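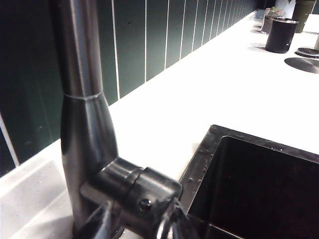 A brushed steel kitchen faucet with a side lever.

Opinion | Home & Money

Let renters fix the small stuff

By Siwan Morgan

The faucet in my first apartment dripped for eleven months. I reported it in November, in writing, as the lease told me to. The management company sent a reply saying my request had been received. It sent the same reply when I wrote again, and again after that. The part that finally fixed it cost less than lunch, and the man who put it in was gone before my coffee got cold.

I could have done the job myself. My father taught me how to change a cartridge when I was in high school. But the lease said tenants could not "alter, adjust or repair any fixture," and the penalty was the deposit. So I put a dish towel in the sink to muffle the sound and went on paying for the water.

I think that clause should be illegal. States should give every renter a plain right to make small repairs at home, using ordinary parts, and to take the cost out of the rent when the owner has been told and hasn't acted.

Some states already let tenants repair and deduct. The rules tend to be written for big failures, like a dead furnace or a broken lock, and they come with notice periods and dollar limits that many renters have never heard of. A dripping tap or a loose cabinet hinge falls below the line. These are the things people live with every day, and they are the easiest to put right.

I manage buildings now, so I have seen this from the other side. The company I work for looks after 160 apartments, most of them older. Last year our office logged 1,261 maintenance requests. I read through them over the winter. A large share were jobs that a careful adult could finish in an evening with a screwdriver and a short video. Every one of them went into the same line as the leaks through the ceiling and the ovens that wouldn't light. The people with real emergencies waited longer for it.

Owners give two main arguments for keeping tenants away from the fixtures. The first is damage. A renter overtightens something, a fitting cracks, and the neighbor downstairs has water coming through the light. It does happen. In my time here I can point to three cases. I can also point to a good deal of damage caused by small leaks that sat on a list until the floor under the sink was soft. Waiting costs money too, and owners rarely count it.

The second argument is liability. If a tenant gets hurt on a stepladder, who pays? This one deserves a serious answer, and I would draw the line tightly. No gas. No wiring past changing a bulb or a switch plate. Nothing inside a wall. A state housing office could publish a short list of covered repairs, and anything off the list would stay with the owner.

Mererid Voyle, who owns the building where my sister lives, has worked this way for years without a law telling her to. There is a shelf in the basement with washers, cartridges, furnace filters and cabinet hardware, and a notebook on a string. Tenants take what they need and write it down. People who don't want to do the work can still call her, and she comes. I asked her whether anyone had ever abused it. She said somebody once took all the picture hooks.

That last part of her system matters. A right to repair your own sink must not become a duty to. Plenty of renters are old, or busy, or simply pay rent so that somebody else will deal with the plumbing, and that is a fair bargain. An owner who answers calls within three days would hardly notice the law I am describing. The ones who send form letters would.

My state's legislature will look at its landlord and tenant code again next session. Most of the attention will go to rent increases and evictions, as it should. I would ask members to add one more page. Strike the clauses that forbid minor repairs, list what is allowed, and let people send in a receipt.

Siwan Morgan is a property manager and a former renter.

Filed under: Housing, Renting, Repairs

We use cookies to remember your settings and to see which stories are read. By continuing to use this site, you agree to our cookie policy. Accept | Manage choices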